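## 4. Swapping and comparing grippers

You have an arm that moves and a camera that sees. Now you get to argue about fingers. The Trilley kit ships with 2 grippers: the Jikitz parallel jaw, a plain pincer with rubber pads, and the Pongsiri soft gripper, a set of air-filled fingers that feel like a cold handshake. Both fit the same wrist plate. They have little else in common, including, for reasons known only to the supplier, the screw heads.

Allow an afternoon. The sheet in the box says ten minutes. The sheet in the box was written by someone with a workbench.

### 4.1 Fitting the gripper

1. Park the arm (**Menu > Park**) and wait for the Plusel controller to show a steady green light. Blinking green means it is still thinking.
2. Switch off the controller at the back. The button on the front only puts it to sleep, and it sleeps lightly.
3. Hold the old gripper with one hand and undo the collar with the other. It drops when it lets go.
4. Line up the notch on the new gripper with the white dot on the wrist plate. If you can't find the white dot, wipe the plate.
5. Tighten the collar by hand until it clicks. Put the wrench away.
6. Plug in the gripper cable. For the soft gripper, push the air line in as well, up to the black ring.
7. Switch on, open **Tools**, and pick the gripper by name.

> **Caution:** Do not skip step 7. The controller can't tell which gripper is attached and will happily run the jaw's closing force through the soft fingers. Replacement fingers are sold separately.

> **Note:** The soft gripper is longer than the jaw. Choosing the right tool name corrects for this. Choosing the wrong one lets the countertop correct for it.

### 4.2 Setting the force

Force is set on a scale from 0 to 500, in units that belong to the controller and correspond to nothing else on earth. Start both grippers at 131, the factory value.

1. Close the gripper on a rolled dish towel.
2. Lift slowly, using the jog buttons.
3. If the towel slips, raise the force one notch and try again.
4. Write the number down. The controller forgets it when you change tools.

The soft gripper accepts settings up to 400. Past that point it bulges, complains through the speaker, and shuts itself off until you restart.

### 4.3 Checking the camera

Do this again after every swap, even if you only took the gripper off to look at it.

1. Move the arm to **Home**.
2. Open **Live view** and check that both fingertips show when the gripper is fully open.
3. Run **Find tip**. Keep your hands out of view, or the arm will spend a while believing it has ten fingers.
4. Save.

Shiny metal and polished counters throw bright spots that the software can mistake for edges. Dim the light above the work area before you start blaming the camera.

### 4.4 Picking a test area

A bare table with one foam cube on it will make either gripper look brilliant. Test where you mean to use the thing. For most Trilley owners that is a kitchen counter, with a few round items, a few upright ones, a drawer handle, and less elbow room than the arm would like.
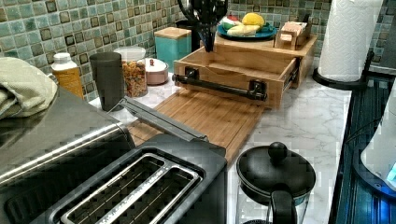
Roxana Bogdan wrote to us that she ran the whole comparison twice and still keeps changing her mind: the jaw won on handles and lids, the soft gripper won on fruit, and she would like a wrist that holds both. So would we. Until then, the collar is your friend.

Before you run anything in a spot like this:

- Unplug every heating appliance within reach of the arm.
- Tuck cords out of its path.
- Set **Max height** below the lowest shelf or cabinet.
- Move glass out of reach for the first runs. Bring it back when you trust your force settings, or when you want new glass.

### 4.5 Running the comparison

1. Choose one item and mark its spot with tape.
2. Run **Pick and return** with the jaw, then note whether the item was lifted, dropped, or pushed away.
3. Repeat with the same item in the same spot until you are bored.
4. Swap grippers (4.1), set the force (4.2), check the camera (4.3), and do it all again.
5. Move on to the next item.

> **Note:** Turn the item a little between runs if you want harder results. Write down that you did so. Later you will look at the sheet and wonder.

If the arm stops with **E-Reach**, the item is too far away. If it stops with **E-Grip**, see 4.2. If it stops with no message at all, check the button on the back.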